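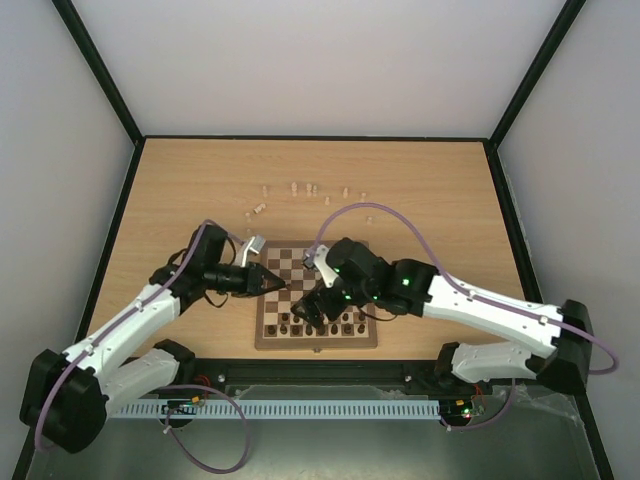
## Deux bras, un échiquier, et un arrêt d'urgence qui prend son temps

On m'avait promis une démo « stable ». Je me méfie du mot depuis que Volkan Ağca l'a employé à propos d'une soudeuse qui a fini à la benne.

L'exercice, chez Salteno, consiste à remettre les pièces claires sur l'échiquier, les sombres étant déjà rangées. Deux bras, un seul plateau, et un logiciel, Sturix, censé réserver à chacun sa zone de travail. Sur le papier, les pinces ne se disputent jamais le milieu.

En décembre, elles se sont touchées. Le bras gauche est entré dans la zone de l'autre, le droit a continué à descendre, et Kavitha Achari a appuyé sur l'arrêt. D'après le journal, il s'est passé 104 millisecondes avant la coupure. Peu de chose, me dit-on. Un doigt à cet endroit, et on en reparle.

Le fournisseur a d'abord accusé un câble, puis l'éclairage — c'est toujours l'éclairage. Bence Somogyi a relu les fichiers de configuration et trouvé plus bête : après un redémarrage, la réservation de zone du bras gauche n'était pas rechargée. Il tournait donc sans limite, et rien à l'écran ne le signalait. Voyants verts partout.

Le correctif tient en 14 lignes. On a relancé 4 séries d'essais, sans contact. Je veux bien, mais aucune de ces séries ne commençait par un redémarrage à froid, et j'ai dû insister pour qu'on en ajoute 2. Elles ne sont pas encore faites.

En attendant, j'ai demandé qu'on ne passe plus la main au-dessus du plateau tant que les moteurs sont alimentés, même pour redresser une pièce couchée. On m'a répondu que ça ralentissait tout le monde. Oui.

Je mettrai les résultats ici quand je les aurai lus moi-même, journal compris.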